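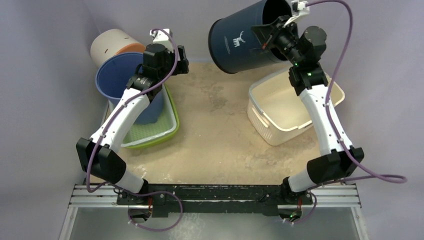
니일로 혼카넨(Niilo Honkanen)은 지난 중간 점검 의견서에서, 양팔 장치의 제작 자체는 계획대로이나 용기를 다루는 동작이 좌우 팔에서 같은 수준에 이르렀는지 확인할 자료가 부족하다고 지적하였다. 본 보고는 해당 의견에 대한 답변을 포함한다.

쿡키드톤(Cukidton) 공유 작업실 양팔 로봇 제작 사업
중간 진행 보고서
제출처: 콜스테드(Kolstead) 지원사업 담당
작성일: 9월 10일

1. 제작 현황
두 팔은 검은색 장착 바에 고정하였으며, 장착 바는 작업 공간 앞쪽의 알루미늄 프로파일 레일에 체결되어 있다. 작업 공간은 옅은 회색 계열의 벽판으로 둘러 주변 작업대와 분리하였다. 배선은 보라색 케이블로 통일하였다. 다만 팔을 크게 뻗는 자세에서 케이블 여유분이 팔꿈치 관절 바깥으로 넓게 돌아 나가므로, 고정 위치의 재조정이 필요하다.

2. 동작 시험
보고 기간 중 용기 취급 시험을 59회 실시하였다. 시험 대상은 원통형 통, 파란색 양동이, 연두색 트레이 등 일상용품으로 한정하였다. 오른팔은 통의 테두리를 잡아 기울이는 동작까지 진행하였다. 왼팔의 동일 동작은 시험 횟수가 적어 이번 보고에서 평가를 유보한다. 의견서에서 요구한 좌우 비교표는 다음 보고에 첨부할 예정이다.

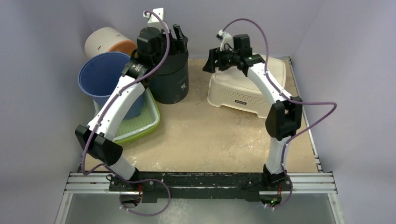 3. 예산 집행
지원금 가운데 4,000유로를 집행하였다. 주요 항목은 관절 구동부와 레일 자재이며, 구동부는 무빔포트(Muvimport)를 통하여 구매하였다. 데루카(De Luca)에 발주한 예비 그리퍼 손가락 네 벌은 아직 납품되지 않았다. 납품 지연에 따른 추가 비용은 없다.

4. 향후 계획
10월 중 다음 사항을 추진한다.
- 팔꿈치 구간 케이블 고정부 재설계
- 왼팔 용기 취급 시험 보완
- 예비 손가락 입고 후 교체 절차서 작성
- 작업실 이용자 대상 비상 정지 교육

5. 협조 요청 사항
예비 손가락의 납품이 10월 이후로 늦어질 경우 해당 항목의 집행 기한 연장을 요청드릴 수 있다. 연장이 필요한 경우 변경 신청서를 별도로 제출하겠다.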